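Workshop tips: cables and switches for robot arm projects

These notes come from the school robotics club and were put together for new members working on the Wollemen project, where two arms share the job of plugging network cables into a switch. Most of it applies to any cable handling task, and a fair bit applies to keeping a bench in order at home.

Before you start

Clear the cables you don't need this session. Coil them loosely, put a tie on each and hang them on the hooks by the door. A coil about the width of a dinner plate is easiest on the cable. Tight coils leave a kink that the arms will fight with for weeks.

Check the emergency stop. Press it, watch the arms go limp, release it, then home both arms. Hold the arm by the forearm when you do this, as it will drop.

Lay the tablecloth and smooth it from the middle out. We use a patterned cloth on purpose. A plain white cloth looked neater, but our tracking software kept losing its place on it, and the printed one gives it something to hold on to. Clip the edges under the tabletop. A wrinkle under the switch will tilt the ports enough to spoil an insertion.

Holding the cable

Grip the cable at the plug end. If you take it further down the cord, the plug swings, and you'll spend the rest of the run chasing it. The boot behind the plug is usually the best spot: it's stiffer than the cord and the ribbing stops it sliding.

Leave a generous loop of slack behind the grip. The cord pulls on the plug whenever the arm moves, and a short cord will twist it round in the fingers.

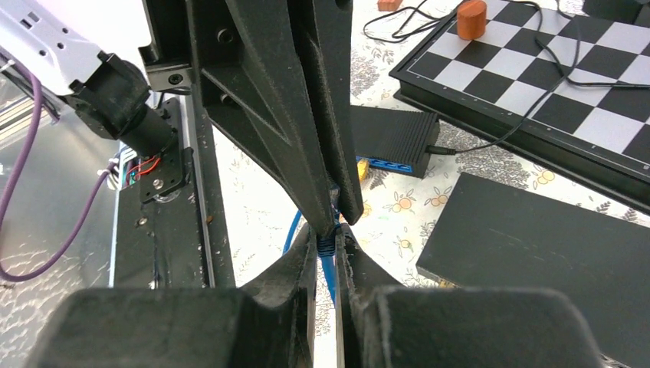
Blue network cable held between the fingertips, with a loop of slack behind.

Set the grip force low and bring it up in small steps. Up to 5 newtons has been enough for every cable we own. Anything more squashes the boot and wears the finger pads.

Printed fingers wear at the tips first. Run your thumbnail over the ribs at the start of each session, and if they feel smooth, change the pair. Spares are in the Fletell drawer, second from the top. Print new ones flat on their side so the layers run along the finger. Fingers printed standing up tend to snap at the base.

Handing over from one arm to the other

Keep the giving arm still. Only the receiving arm should move, and it should close fully before the other one opens. Wait 2 seconds between the two. It feels slow, but dropped plugs cost far more time.

Agree on who calls the moves if two people are driving. One voice only. We had a bent bracket in October from two people saying "go" at once.

Looking after the arms' own wiring

Every arm has a cable of its own running along the links, and it needs as much care as the ones you're practising with.

Tie it at the middle of each link, never right at a joint.

Leave enough slack at the elbow and wrist for the full range of motion. Move the joint by hand to both ends of its travel and watch the cable before you power up.

Use soft ties where you can. Zip ties are fine if you trim the tail flush – a cut tail is sharp and will scratch you or nick the insulation.

Keep floor cables behind the base and away from where people stand. Unloop them at the end of the day. If one has to cross a walkway, tape it down along its whole length.

Placing the switch

Put the switch flat, with the port side where both arms can get to it. It helps to set it on a slight diagonal to the table edge, so the wrist doesn't have to fold back on itself.

Use an old switch for practice. Ours came out of a box of scrap from the Dakis office clear-out and has taken over 2,000 insertions. The little springs inside the ports do wear, so move along the row every so often.

Choose cable colours that stand out against the cloth and against each other. Yellow and blue work well for us. Grey was hopeless.

If a plug won't go in, back off and look at which way the clip is facing before trying again. Pushing harder breaks clips.

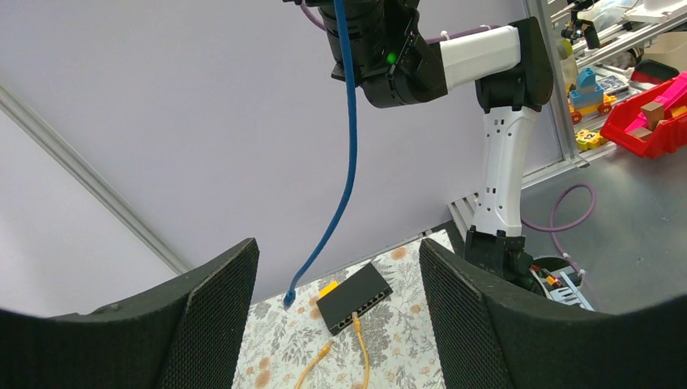 Storage near the bench

Bins without lids get used and bins with lids don't. Keep building blocks, toy parts and odd shapes for grasping practice in open bins on the lower shelf, where you can reach them from a stool.

Heavy items go low. Clamps and light plastic pieces can go up top.

Label the shelf as well as the bin, so a bin that wanders off can find its way home.

Cleaning up

Wipe the finger pads with a barely damp cloth. Don't use spray cleaner near the motors.

Wash the tablecloth cold and dry it flat. Hot water shrank our first one and it no longer reached the clips.

Vacuum under the table before you pack up. Broken plug clips are clear plastic and very hard to see on a grey floor.

Park both arms in the rest position and turn off the power at the wall. Allow 60 seconds before you unplug anything from the control box.

Write the session up in the Laskowska logbook, including what didn't work. If you've used the last of the ties or the finger pads, put that on the shopping list at the back.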